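4.3. Pérdida de referencia de apertura en tareas de recogida

El tercer grupo de fallos afecta a la estimación de la apertura de las mordazas. En la campaña de febrero se registraron 4.000 episodios con la herramienta manual, de los que 1.000 corresponden a objetos pequeños amontonados en un recipiente abierto. En este subconjunto, la apertura estimada y la medida divergieron con mayor frecuencia que en los demás, y la política entrenada por Bach y Blöndal (módulo Iltach) heredó el error: cerraba antes de tiempo y empujaba el objeto contra la pared de la caja.

La figura 5 muestra el entorno de trabajo, con las mordazas vacías sobre la mesa y la caja de objetos al fondo. La tela acolchada presenta rayas diagonales y motivos de trazo curvo – una textura que ocupa todo el espacio entre ambas mordazas. 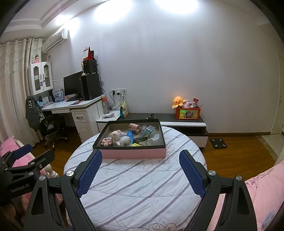
Última modificación de esta página: 27/10/2024

Figura 5. Herramienta manual ante la caja de objetos. La almohadilla azul de la mordaza izquierda mira hacia el interior.

El estimador Fikre localiza las almohadillas por color y textura y calcula la distancia entre ellas. Cuando un objeto azul entra en el espacio de agarre, la segmentación puede asignarle parte de la máscara de la almohadilla. El error alcanzó entonces casi 9 mm, valor superior al umbral de contacto del controlador. La situación se agrava si hay plástico transparente cerca del borde de la mordaza, ya que el contorno se interrumpe y el filtro temporal conserva la última medida válida.

El fallo no activó la parada de protección. El supervisor Dolen comprueba la fuerza y la velocidad de cierre, pero no la coherencia entre la apertura visual y la del codificador. En las pruebas con el brazo, el cierre anticipado produjo deslizamientos y, en dos ensayos, el bloqueo de una mordaza contra el borde del recipiente. Tras el segundo bloqueo se suspendió la serie y se revisaron los registros de Grusto.

Se añadió una comprobación cruzada entre ambas medidas, con rechazo del episodio si la discrepancia persiste durante 5 fotogramas consecutivos. Los episodios rechazados se conservan aparte para el análisis de la sección 4.4.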